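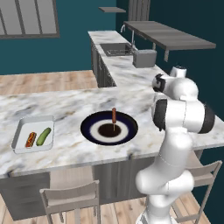

Kistville's summer cookout is back on, folks! I ran into Ourania Mavromatis outside the post office this morning and she told me the town finally signed off on using Grastberg Park again, after that whole mess in April with the flooded parking lot. So mark it down: Saturday at 2, rain or shine.

Tickets are six bucks and get you a hot dog, a side and a lemonade (kids under five eat free). Last year they sold 784 of them and ran out of buns before the band even started, and I was one of the people left holding a plain sausage on a napkin, so I'm going early.

Orestis Lazaridis is running the grill again, and he says he's bringing his grandmother's cucumber salad too. I've had it. Get some!

Parking is at the school on Route 66, with a shuttle every few minutes. Bring your own lawn chair.

July 27, 2026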